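Ticket 314: Saved home searches return listings outside the chosen area
Product: Misisik listing search, web version
Opened: 04/10/2020
Priority: Normal
Status: Resolved, monitoring

Reported problem
Buyer account has a saved search for Forsyth, three bedrooms, single-family, maximum price set. Daily alert emails include homes in Tenidham. Running the same search by hand on the site gives correct results. Only the alerts are wrong.

Steps to reproduce
1. Draw a custom boundary on the map and save the search.
2. Edit the price limit from the saved searches page, not from the map.
3. Wait for the next alert.
Result: the alert ignores the boundary and uses a radius from the center of town.

Log
Entry 1. Confirmed on a test account. Boundary is present before the price edit and missing after it.

Entry 2. Checked the listing feed from Makinmont. Addresses and map points are correct for all 9 of the Tenidham homes in the last alert. Feed ruled out.

Entry 3. Cleared the alert cache and resent. Same homes returned.

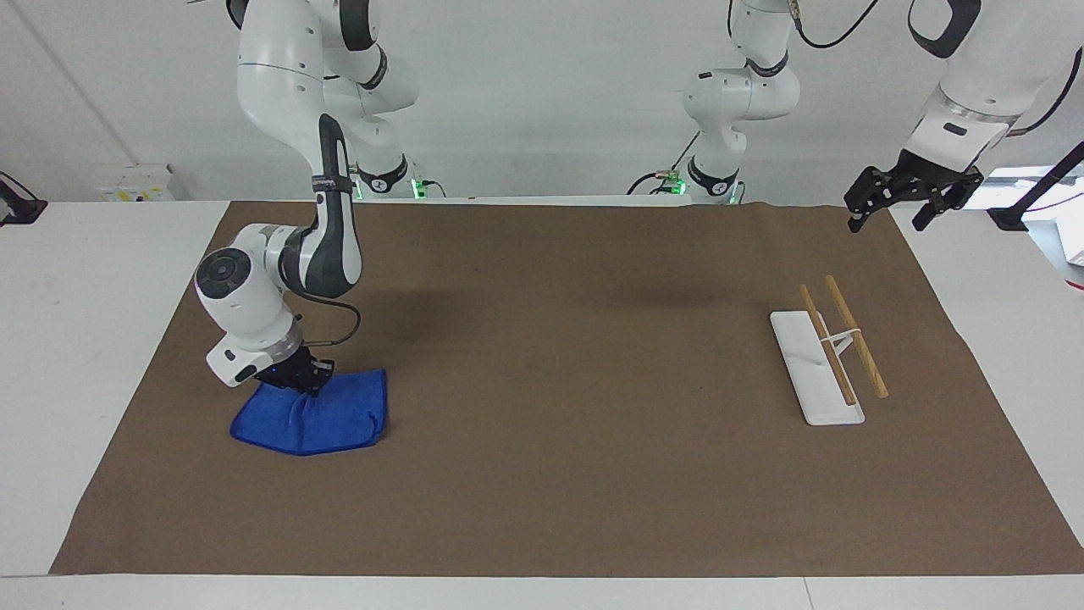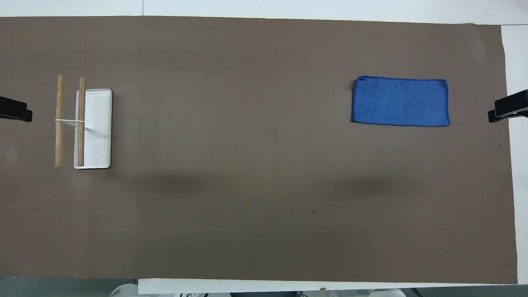
Entry 4. Compared the two edit forms. The map form sends the boundary with every save. The saved searches form sends only the fields shown on the page, and the server treats the missing boundary as a request to delete it. The alert job then falls back to the default radius.

Entry 5. Query run for other affected accounts. About 200 saved searches have lost a boundary since the form was changed. Of these, 70 can be restored from the edit history. The rest were saved before history was turned on.

Fix
Server now keeps the existing boundary unless the user removes it from the map. Form change is not needed.

Workaround for accounts that can't be restored
Open the search on the map, redraw the area, and save. Price and bedroom settings are kept. Turn alerts off and on again to drop any queued email.

Open items
Notice to affected buyers is in draft. The default radius should be listed in the alert footer; moved to a separate request for the May release. Sold homes still showing in alerts is a different fault and should not be added to this ticket.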